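3.2 O comércio de rua e o financiamento das festas

Convém lembrar, antes de entrar nos números, que as festas de bairro raramente nascem de um orçamento folgado. No caso da Feira de Maio de Solanki, que acompanhamos com muito gosto ao longo de toda a sua preparação, foram os lojistas da rua principal que puseram o primeiro dinheiro – 3,000 euros, repartidos por 38 estabelecimentos, da padaria à sapataria.

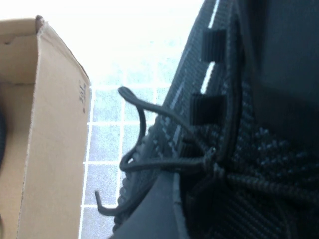
A repartição seguiu a largura das montras, critério antigo e bastante discutido, mas que os comerciantes mais velhos defendem com carinho. As lojas pequenas pagaram menos e, em troca, ficaram com as bancas mais afastadas do coreto. A autarquia de Prirkine, a que Solanki pertence, cedeu o palco e a limpeza, e o Mercado Turnine emprestou 16 bancas.

Nas entrevistas ouvimos muitas vezes a mesma queixa, dita quase sempre com um sorriso: quem paga cedo gostaria de ser ouvido cedo. O programa foi afixado a 13 de maio de 2019, já fechado, e vários lojistas só então souberam onde ficariam.
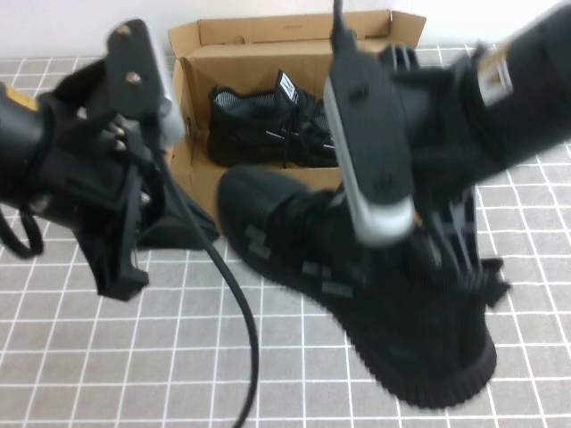 Figura 4. Caixa de sapatos de cartão, aberta, entre dois braços robóticos pretos.

Voltaremos a este ponto na secção 4, ao comparar Solanki com a vila vizinha de Nurkine, onde a contribuição é voluntária e o programa se discute em reunião aberta.

Comentários (3)

leitora_da_praça: Gostei muito, mas a banda de Nurkine merecia uma nota!

M.T.: Na minha rua paga-se por porta, e há discussão na mesma.

vizinho38: Onde posso ler a secção 4?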